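Progress to 1 June, Wodari gripper safety rules

The draft rules for household trials now run to 9 sections. Bendik Sjöberg has finished the section on approach speed, and Ekström has sent comments on the rest. We have completed 700 of the 1,000 simulated runs planned — the remainder will be done by September. One rule is still open: whether the fingers must be open before the arm nears furniture.

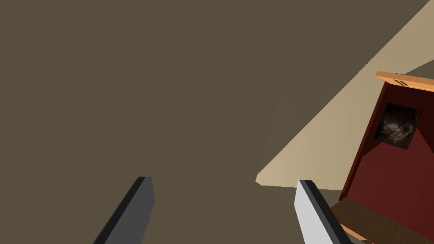 Simulated run, gripper open, red cabinet at right.

Spending is on plan.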